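Laundromat on Murness Street reopens after a long, smelly winter

If you've been hauling your sheets across town since the pipes went at the Petusico laundromat, you can stop. The place opened its doors again this month, and I went down with two bags of towels to see what they've done with it.

First the good part: the machines are new. All the old top-loaders are gone (yes, even the one by the window that walked across the floor during the spin), and there's a row of front-loaders that take a card or a phone. The change machine is still there, though, and it still hates crumpled bills. A regular wash runs four dollars now. It used to be three, and I heard a fair amount of grumbling about that while I waited for a dryer.

The counter is run by the folks from Wikar, the dry cleaner up the hill, so you can drop off a coat and do your own socks in the same trip. They'll also wash and fold for you by the pound, with a turnaround of two days. I asked if they could do it faster and got a very polite no.

There's a new rule too, and it's on a big sign over the folding tables: small stuff goes in a zippered bag. Baby socks, bras, anything with hooks or strings. The repair guy apparently pulled a whole handful of tiny socks out of the old pumps, and they don't want a repeat with the new ones. Fine by me - I've lost enough socks in that building to open a store. 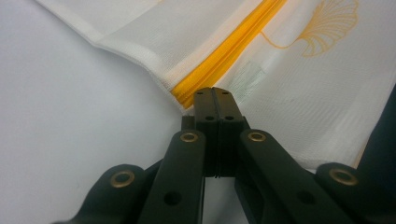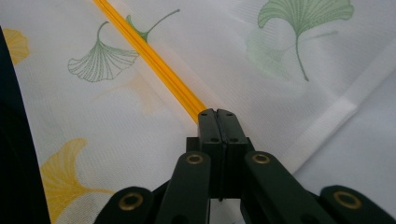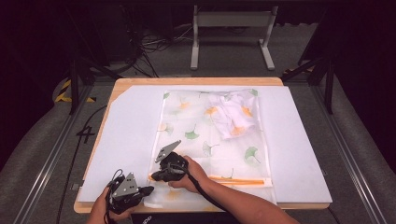 Ginkgo leaves, a bright zipper and one crumpled white thing waiting its turn.

The back room is the part I'm happiest about. It used to be a dead space with a broken soda machine, and now it's got benches, outlets and a shelf where you can leave a book and take a book. The bakery next door, Ó Dubhghaill, has put in a little hatch so you can order coffee without going outside. I had a cinnamon roll while my towels dried and I'd call it a solid lunch.

Not everything's finished. The ramp at the side door is still roped off, so anybody with a stroller or a wheelchair has to come in from the parking lot, and the lot has two spaces. I was told the ramp will be done by June. The restroom was locked when I tried it, and the sign on the door just said "soon."

The neighbors upstairs had a petition going about the late hours, and it got 686 signatures, a pretty amazing number for a street this short. So the last wash now goes in at nine at night instead of eleven. If you work evenings that's going to sting, and I did meet a nurse in the dryer line who wasn't thrilled. The owners say they'll look at the hours again after the summer.

Doors open at six in the morning. Go early if you want one of the big machines - by ten they were all taken and I was sharing a bench with somebody's comforter.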